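Forum > Data Collection > Bimanual Tasks
Last updated: October
Search this board Advanced search

Shoe cabinet episodes, keep or cut?

parken_rig
We have 794 episodes of the shoe cabinet task on the Yuan setup. The goal is 2000. My worry is that the shelves look too much alike from one episode to the next. Canvas pairs, same two colors.

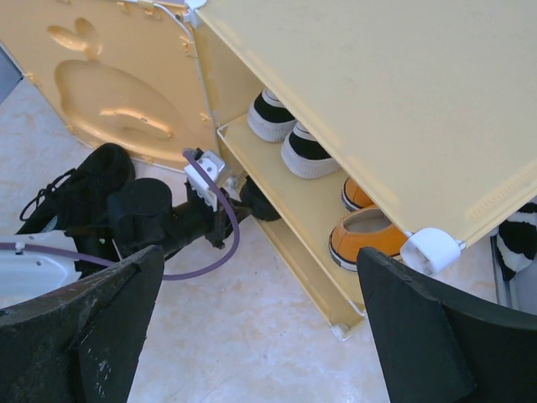 Re: Shoe cabinet episodes, keep or cut?

Baoshan Xia
Keep them. The black lace-up is where our policy at Andel fails. Dark shoe, dark fingers, and the wrist view has little to go on. I'd collect 200 more of only that grasp.

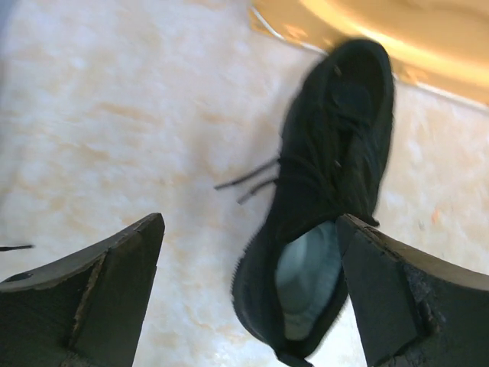
Wrist view, black shoe between the fingers

indisik
Disagree. Extra grasps won't fix a placing problem. Ours picks fine and then hits the shelf edge. Record more with the door open and shoes already inside, so it learns which spots are taken.

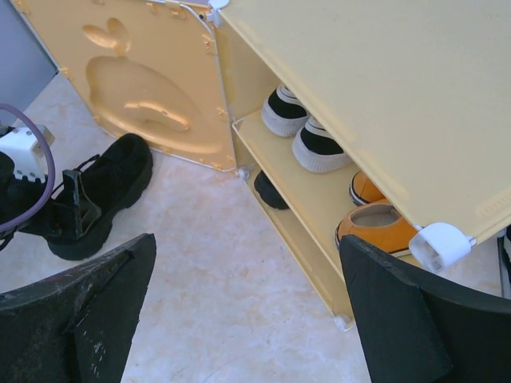 And label the shelf level in every episode. We skipped that and had to redo about a month of work.

Shuzhen Gu
Both, but change the start layout first. Move the cabinet and mix up the pairs every 2 episodes. If the operators always begin from the same spot, the model learns the spot.

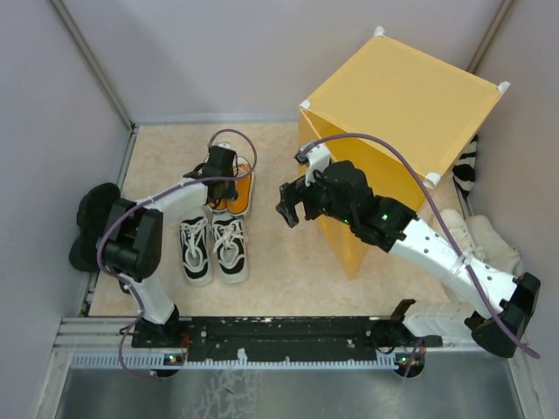

Fixed view, both arms, shoes out on the floor

Baoshan Xia
Every 2 is too slow for the operators. I still say grasps first.

parken_rig
I'll do the black shoe set, then new layouts. Labels start tomorrow.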